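Clekeck Homes at Urnwood - anyone actually closed yet?

flillholm_renter
Been to the sales office at Urnwood twice now. They're pushing the Tian plan hard, the single-story with the bonus room over the garage. "Choose your finishes" is all over the sign, but when I asked for the list I got a sheet with two countertops and a note saying selections depend on the construction stage. Lot 65 is the one we like. The rep says the foundation is going in this October, so we'd supposedly still get to choose. Has anybody here picked things and gotten what they picked?

Hanyu Hou
We closed on a Tian in the first phase. I picked five things and got two. The other three were "substituted with equal or better," which is in the contract, and guess who decides what equal means. The house is fine. I'd buy it again for less money. Just don't pay extra for a lot on the promise that you'll be choosing anything.

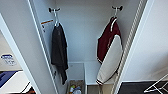 Storage is the other thing I'd push them on. The brochure says "generous closets throughout" and I have no idea who wrote that. The one by our entry is narrow, white inside, with two dark hooks on the back wall, and a black garment and a maroon varsity jacket are enough to make it look spoken for. Ask for the inside dimensions of every closet in writing. The floor plan they hand out doesn't have them, and the rep at our walkthrough kept telling me they were "standard."

gradeline
Standard for what? I've framed houses for other builders and there's no such thing as a standard coat closet. Also ask whether the plan on your lot is flipped. They sold my cousin a mirror image and he found out when the driveway went in.

porchlight302
I'm going to disagree a little. We're in the Flillholm section, same builder, and our finishes came out right down to the cabinet pulls. The difference is we signed the selection sheet before we signed the contract and had it attached. If you let them do it afterward, you're relying on their goodwill.

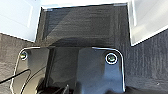 And I don't buy that the substitutions are some kind of scheme. Suppliers run out of stuff. Our backsplash tile was discontinued and they called us the same day with samples. Maybe we got a good site manager and Hanyu got a bad one, but I wouldn't write off the whole company over three items.

Hanyu Hou
I didn't write off the whole company. I said don't pay a lot premium for it. And nobody called me. I found out about the flooring when I walked in on a Saturday and it was already down.

gradeline
"Supplier ran out" is the oldest line in the business. Sometimes it's true. Ask to see the notice from the supplier and watch how long it takes to show up.

flillholm_renter
OK, so attach the sheet. What about the covered rear porch? On the website it runs the full width of the house. On the plan I was given it stops at the dining room.

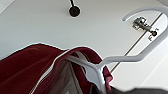 The rep told me the picture online shows the "extended porch option," but there's no price for it anywhere. I asked by email and got back a brochure I already had. I'm starting to think the alternate plans they advertise are just the one plan with different shutters.

porchlight302
Extended porch was a real option for us. It wasn't cheap and I won't quote a number because ours is probably out of date. You have to commit before the slab is poured, so if the foundation really is going in this month, I'd get an answer this week.

gradeline
Get it on the plan, too, drawn in and initialed. An email that says "yes we can do the porch" is worth nothing if the slab crew never sees it. And pay for your own inspector before drywall. The builder's own guy works for the builder.

Hanyu Hou
Agree on the inspector. Ours found a bath fan venting into the attic. They fixed it, but only after I sent the report twice.
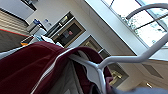 Rohani Majimbun thinks you're all being too easy on them. I looked at the same lot in the spring and was told then that the foundation was going in "next month" and that I could still choose everything. I'd ask to see the permit before believing any date. If they can't show it, keep your deposit in your pocket.

flillholm_renter
Well, that's interesting. The same lot, 65? She told me it had just been released.

Rohani Majimbun
Yes, 65, the one on the corner. "Just released" was the phrase I got too.

porchlight302
Could be a buyer fell through. It happens. But yes, ask for the permit.

flillholm_renter
Calling the county tomorrow morning. Will post what they say.

Related threads
Clekeck warranty claims - how long did yours take?
Flillholm HOA rules on fences and sheds
Is a corner lot worth the premium?
Gas logs or electric insert for a small living room
Urnwood phase two road access

We use cookies to keep you signed in and remember your settings. By continuing to browse the forum you accept our cookie notice. Accept / Manage settings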